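The keys are the easy bit
Saturday, May 12, 2018

Nine years I've worked the key desk at Dalsgaard. Hire cars, vans, the odd minibus. 438 vehicles on the books and every one has a key that somebody has to hang up, take down, find when it's gone walkabout. That somebody is me, and two others on lates.

Since February it's also a pair of arms.

Management call it the Jundo trial. Long email, lots of "freeing up colleagues". Freeing us up for what, the email didn't say. I asked Hjalti Østergaard, who runs the shift, and he said customer time. Fine. I like customers, mostly. But customer time at six in the morning is one bloke and a coffee machine.

So what do the arms do. They take a key off a hook. They put a key on a hook. Slower than me, for now, and I'm not saying that to be smug, I've a bad shoulder and would happily never reach up again. First few weeks I found it hard not to watch. You stand there willing it on like a toddler with a spoon. 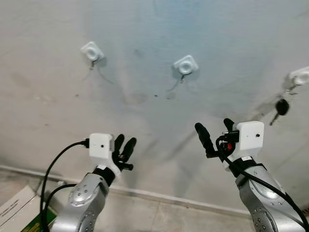
What goes missing

Hanging a key was never the job. The job was what you noticed while you did it. Fob feels light, battery cover's gone. Ring's bent. Customer who dropped it back wouldn't look at you, so you go and check the bumper. None of that is in the 2,187 lines of log the system printed for us last month. Just key in, key out, time.

Maybe they'll add it. Hjalti thinks so. He's been fair about all this, I should say, he fought to keep the late shift at two people when head office wanted one.

But they should of asked us first. Before the hooks went up, before anyone picked a wall. We'd have told them which returns go wrong and why. Instead we got a 20 minute talk and a leaflet.

I'm not against it. Let the arms have the reaching and teh bending. Just pay us properly for the noticing, and put it in writing, because at the moment it isn't in anyone's job description, mine included. Review meeting is next week and I'll be saying all this again, louder.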